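Moving a shared drive into a document management system, a thread. Skernberg had 2,000 folders at the top level when we started in January. We finished the last one a fortnight ago.

1/ The brief was to get everything into Veltmont and switch the old drive to read-only. Three of us on it, plus Malachy Phelan from their IT side for two days a week.

2/ First mistake was mine. I copied the folder tree across as it stood. People opened the new system, saw the old mess and went back to emailing attachments.

3/ We rolled that back and asked each department for a list of the document types they use in a normal month. Finance came back with nine. Legal came back with 211.

4/ Carla Salameh in legal sat with us for an afternoon and merged most of hers. A lot were the same contract under a different client name. The client is now a field, where it should have been all along.

5/ Required fields: keep them to four. We had seven in the pilot and people typed a full stop in the ones they didn't care about. You can't search on a full stop.

6/ Permissions took longer than the migration. The old drive had access set on single files by people who left years ago. We dropped all of it and started again from the staff groups.

7/ Retention rules next. Put them on the document type and leave folders out of it. If someone moves a file, the rule goes with it.

8/ Scanned PDFs. We ran text recognition in batches of 500 overnight. Batches any bigger than that stalled the queue and we'd find it stuck at 7am.

9/ Training was one hour per team, at their own desks, with their own files. The slide deck we'd paid Bech to write got used once.

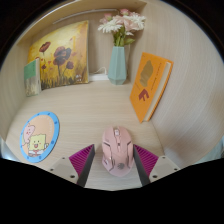 Pink mouse on a pale wood desk.

10/ Search is what people judge it on. We kept a log of searches that returned nothing and went through it each morning - 300 entries in the first week, mostly old project codes. We added those as aliases.

11/ Still to do: the link to Stevik for invoices. It works one way only at the moment, so finance are entering supplier numbers twice. Malachy has a fix in test.

12/ A few people have asked for the field list and the alias template. I'll post both once Carla has checked there are no client names left in them.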